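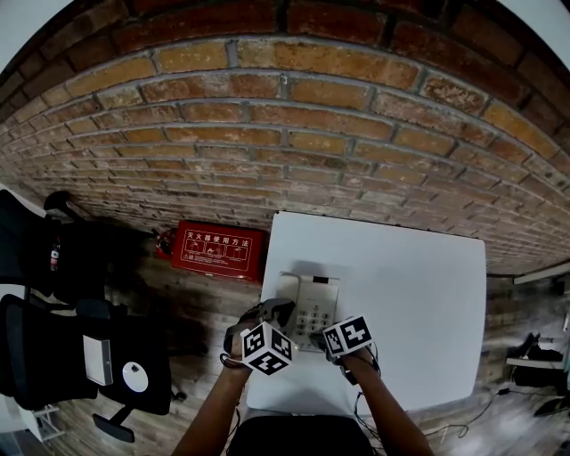 Handset in its cradle, keypad within reach, cube markers in view.

Workshop tips: tracking software

Run the Kullow pose check before the task, every time. It takes 17 seconds and you will resent all of them.

Wipe the marker cubes with a dry cloth. Glass cleaner lifts the print, as Jonas Zaugg established for the rest of us.

If the brick courses sag on your monitor, the wall is fine. Load the lens calibration before you let Besuletti estimate anything.

Keep two faces of a cube in view when pressing keys. With one, the planner gets creative.

Tape cables to the forearm. Save logs before updating Dinu.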